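Can a machine do the chores yet? Your questions answered

Updated Thu 23 May

We get the same letters every time a new video of a robot folding a shirt does the rounds. Daiane Brito and Marcela Šindelář have tried to answer them without getting carried away.

Can I buy a robot that will tidy my house?

No. You can buy one that hoovers the floor, provided you tidy the floor first. You can buy one that mows a lawn. Anything that claims to pick up, sort and put away is either a demonstration or a deposit scheme, and we would keep our money in our pocket for either.

But I saw one load a dishwasher.

So did we. Look for the small print about playback speed, and ask who was steering. A good many of these clips are driven by a person in the next room. When Ntuli showed its kitchen arm in October we asked to swap the plates for ones we'd brought with us. The answer was a polite no.

What about shops and warehouses? Surely they've cracked it.

Partly. Moving a sealed box from one known place to another is well in hand, and has been for years. Katent sells a shelf-picking unit that does it tirelessly. Marcela watched one at a depot handle 2311 cartons over a shift and stop for help 40 times. Each stop needed a member of staff to walk over, so the depot still rosters a member of staff. Loose goods, soft goods and anything in a floppy bag go to the people at the far end, same as before.

Why is clearing a table so hard?

Because a table isn't one job. A person glances at it and knows what is rubbish, what is shopping and what is somebody's and shouldn't be touched. The gripping is difficult enough. Cloth changes shape when you pull it, thin plastic crumples, and a shiny surface can throw glare into a camera.
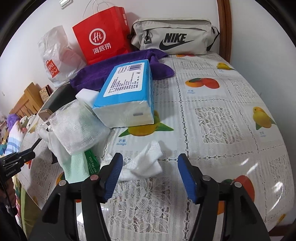

Then there is the deciding. Does a crumpled tissue go in the bin? Probably. Does a carrier bag? Depends what's in it. We have yet to see a product that gets that right in a home it hasn't met before, and the makers we've put it to tend to change the subject to battery life.

Isn't it just a matter of more training data?

That's the pitch. Plekotance told us it had recorded 1705 tidying sessions and expected to need "a lot more", which is a fair answer and also not a date. More examples do help. Whether they help enough for your spare room, as opposed to the rooms they were recorded in, is what we'd like to see tested by someone without shares in it.

The salesman says ten years. Is he right?

We don't know, and he doesn't either. We were told around 10 years the last time we asked, by Kastent, and the time before that as well.

What should I ask before paying for anything?

Ask to see it work in your own home, with your own mess, at normal speed – and with the operator's hands where you can see them. Ask what happens when it drops something. Ask whether the camera footage leaves the house and who looks at it. If there's a monthly fee, find out what the machine still does when you stop paying.

Do you test machines sent in by makers?

Yes, but we return them and we choose the chores.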